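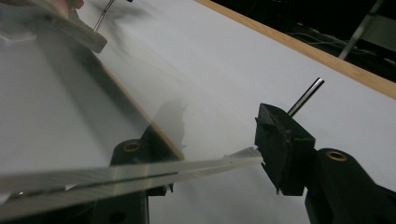 The Hard Part Is Clear Plastic

By Marion Pollock

Isla Cairns squeezes the handle and two black fingers close toward each other. Between them is a thin strip of clear plastic. She tilts it, lets go, and starts over.

Cairns works for Skodis, a small company in Ukgate that wants a robot arm to sort and place see-through parts. The arm will learn from people. They do the job by hand with a gripper that carries a camera, and each try is saved as one example.

The plan calls for 1000 examples by July. When I visited, the team had 188.

"Boxes were easy," says Niall Mowat, who runs the sessions. "With clear stuff, the camera mostly sees glare and whatever is behind it."

So the team changes things between tries — the lamp, the angle of the sheet, the person holding the tool. Blažena Štefanec goes through the recordings afterward and throws out the ones where the camera lost track of its own position. Fumbles stay in if the person recovers. She wants the arm to see what a recovery looks like.

An earlier set, called Brabec, had 1611 examples, all of them made by 2 people. The arm trained on it copied their habits, including a pause before every grasp.

Cairns now trades places with Mowat after each batch. Her wrist gets sore otherwise, she says, and he holds the gripper lower than she does.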